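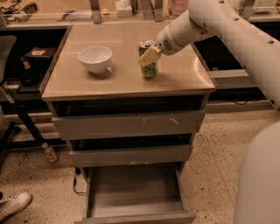 Search this book Enter keywords

February
By Mansa Annan

Chapter 5
Can machines do the chores yet?

Ask someone to put a jar away in the bottom drawer and you will not think about it again. They bend down, pull the drawer open, drop the jar in and push the drawer shut with a knee. Ask a machine to do the same and you have given it four jobs, each with its own way of going wrong.

This chapter looks at those jobs one at a time. Section 5.1 covers finding the object, including small items that stand beside something bigger, such as a bowl. Section 5.2 covers the grip. A gripper that closes around a glass jar hides part of it from the robot's own camera, so the robot must often finish the task with only a partial view. Section 5.3 deals with drawers, and Section 5.4 with letting go.

Kwaku Agyeman ran a tidying trial at Salinas using a robot arm programmed with the Likunero software. The arm was given 207 attempts at moving a household item from a tabletop into a drawer. Most of the failures came after a good grip. The arm reached too low and struck the drawer front, or released the item too high. We return to his results in Chapter 6.

The short answer to the title is "some of them, slowly, in rooms we know well." Factories have used robot arms for decades, but there the part arrives in the same place every time. A kitchen or workshop bench is rearranged all day by the people who use it -- and they seldom put things back at the same angle.

Before reading on, choose a chore you did this morning. Write down every separate movement it took, and keep the list for the exercise at the end of Section 5.4.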